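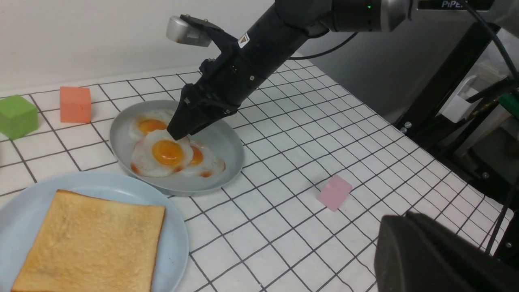

Pullovdale Breakfast Club Opens Its Doors Five Mornings a Week

PULLOVDALE, 15/12/2025 -- I've been running the Pullovdale Breakfast Club out of the old Segura shoe store for long enough to know what people ask me first, so let me get it out of the way: yes, we're going to five mornings a week, yes, it's still pay-what-you-can, and yes, there will be more eggs!

The new schedule starts in March. Until then we keep our two mornings, doors at 7, last plates at 9:30. After the switch we'll open at 6:30, which I know the bus drivers and the folks coming off the night shift at Jirix have been hoping for (you've told me so, many times, usually while holding a coffee). Kids on their way to school can come straight in through the side door on Pritus Street and skip the line.

We served 529 breakfasts last month, our biggest month yet, and on the busiest morning we went through 88 slices of toast before eight o'clock. Our seating tops out at 45, so some of you have been eating on the window ledge. I'm sorry about the ledge. We're taking down the back partition over the winter, and that gets us another row of tables and a proper spot for strollers.

The menu stays short because I like it short. Eggs any way you want them as long as it's fried or scrambled, toast, oatmeal, fruit, and beans when I remember to soak them. We'll add a hot cereal for people who can't have oats, and there will be a dairy-free spread on every table so you don't have to ask for it. If you have an allergy, please tell whoever is at the counter, every time, even if we know your face.

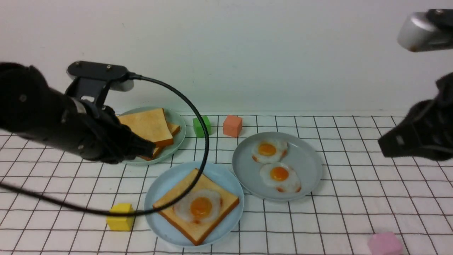 Two slices of toast on a pale blue plate.

Now, money. The bigger schedule costs more, and I'd love some help with it. We're trying to raise $800 a month in small, regular pledges, mainly for eggs, bread and the gas bill. Five dollars is great. One dollar is great too. You can sign up at the counter with the paper form or drop cash in the blue tin by the register, and if you'd like to bring food instead, we can take sealed bread, whole fruit, coffee and jam. Please don't bring home-cooked dishes -- I know they're delicious, but our permit doesn't allow us to serve them.

We could also use more hands. Shifts are three hours, and the early one is honest work: cracking eggs, filling the urns, getting chairs down. You don't need to be a cook. I burned toast for most of my first year and people kept coming back, so you'll be fine. Anyone 16 or older can sign up, and I'll walk you through the food safety stuff before your first morning.

If you've never been in, come on by before the holidays and say hello. We'll be closed from December 24 through January 1, and then it's back to normal until the March change.

For press questions, or if you want to stop in and talk to people over breakfast, leave a note at the counter at the Pullovdale Breakfast Club and I'll get back to you the same day, most likely after the dishes.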